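Clearing Out the Spare Room, One Drawer at a Time

I have been putting off the spare room since we moved to Climthorpe, and this spring I finally ran out of excuses. My sister wants to come and stay in the summer, and she would like to sleep on a bed and preferably be able to find it. So every evening after supper I have been going in there for an hour with a cup of tea and the radio, and I thought I'd write down how it's going (mostly so I keep going!).

I started with the paper, which was a mistake. If you are planning anything like this, please start with something you don't have to read. I found every electric bill from our old apartment on Stukel Street, a recipe for lemon bars I had been mourning for years, and a birthday card I bought in February and never mailed. That was the whole first evening, and I had filled half a grocery bag.
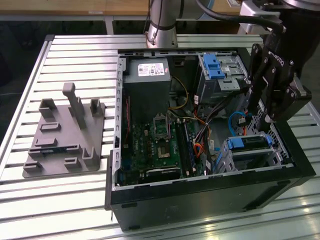
The trouble with stuff is that you have to remember why you kept it. I had a shoebox of keys, and I sat there on the rug trying to match each one to a door I used to have. It's the same feeling I get looking into an open computer tower, with those black and yellow and orange and red and blue cables all tangled through the middle. Each one must go somewhere and do something, but I couldn't tell you what, so I'd be scared to pull any of them. I kept the keys for two more days and then let them go, all except the one to my grandmother's back porch.

After that I got braver. The sweaters went next, and I was strict about it. If it itched, it went in the bag. If I had only ever worn it to please somebody, it went in the bag. There was a green cardigan from the old Llorente department store, the one with the tea room upstairs, and I tried it on and it still fit — so that one stayed, and I wore it the rest of the week.

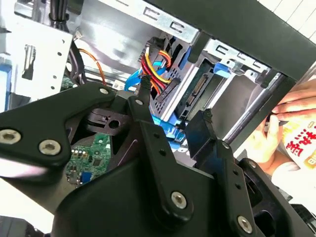
Then came the bed frame, which had been leaning against the wall in pieces with its hardware in a sandwich bag. Or I believed it was the bed frame's hardware. It was partly that, partly a bookcase, and partly something I never did identify. I've come to love a big silver screw with a hex socket in the end, the kind you see on all those black arms and links, because you can spot it from across a room and you know just which little wrench to go hunting for. Mine were nearly all small and brown and the same color as the rug. It took me two evenings and some language, but the bed is up and it doesn't wobble.

I treated myself to a Sulletex blanket for it, in a soft oatmeal color. Was that in the spirit of clearing out? It was not. But three old ones went to the animal shelter, so I feel I'm ahead.
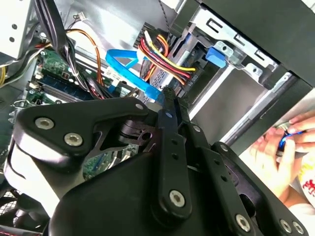

The closet is a different story. I opened it, looked at the top shelf, and closed it again. Up there are the photo albums and my mother's sewing patterns, and I know perfectly well that I can't do those with the radio on. I'll want a whole rainy afternoon, and probably a sandwich. For now they can stay where they are, and my sister can have the bottom half and the good hangers. 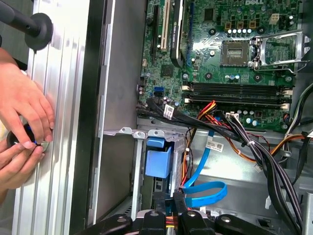

What I would like is some advice on curtains. The window faces east and the sun comes in very early, and my sister is not a person you want to wake before she's ready. I've been going back and forth between a heavy lined pair and a plain shade with something light hung over it. If you've got a room like that, tell me what you did, and whether you'd do it again. I still have the rod from the old place, and I think I even know which bag the brackets are in.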